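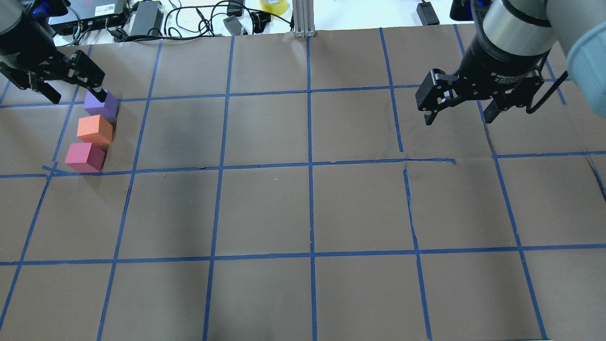
Place value is taught in this unit with a paper grid and foam cubes, before any written work. The cubes are all the same size, so a cube has no value of its own. Its value comes from the square it sits in. The grid is brown kraft paper marked off with blue painter's tape, and the squares need only be roughly square. With a purple, an orange and a pink cube lined up in a single cell, the reading is three of whatever that cell stands for: 3 in the ones column, 300 in the hundreds column. Color plays no part in the value. Students who have used colored counters in other courses often expect it to, so say so early.

Columns and rows

Read the columns from right to left: ones, tens, hundreds, thousands. Four columns take you as far as the thousands, enough for everything in this unit. Each row holds one number. Leave the bottom row clear for the total when you add.

A cube moved one column to the left is worth ten times as much. A cube moved up or down keeps its value but now belongs to a different number. Practice both moves until you can say the new reading without stopping to work it out.

Empty squares

An empty square is read as zero. Take two cubes in one row, one in the thousands and one in the hundreds, with nothing to the right of them. The number is 1100. Slide the second cube off the paper and it becomes 1000. Slide the first one off as well and the row reads zero. 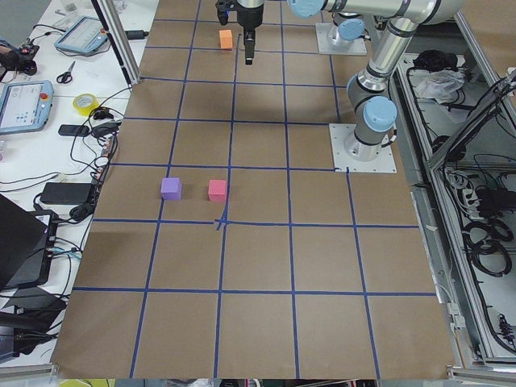
The gap matters as much as the cubes do. A common mistake is to read only the occupied squares and run the digits together, so that 1001 comes out as 11. To avoid this, touch every column in turn and say its digit aloud, including the zeros.

Larger digits

Stacking cubes gets awkward above 3 or 4. For a number such as 2717, write the digit on a slip of paper and put the slip in the square – the rule for reading the row is the same. The Cerkia worksheets use slips from the second page on.

Exercises

1. Set out 100 using one cube. Move the cube once so that the row reads 1000.
2. Using three cubes in one row, make the largest number you can, then the smallest. All three may share a square.
3. Set out 2717 with slips. Change one slip to 8 so that the number grows by as little as possible. Write down both numbers and the difference.
4. Add 1100 and 1001 on two rows and put the total in the bottom row.

Bring exercise 3 to the next session.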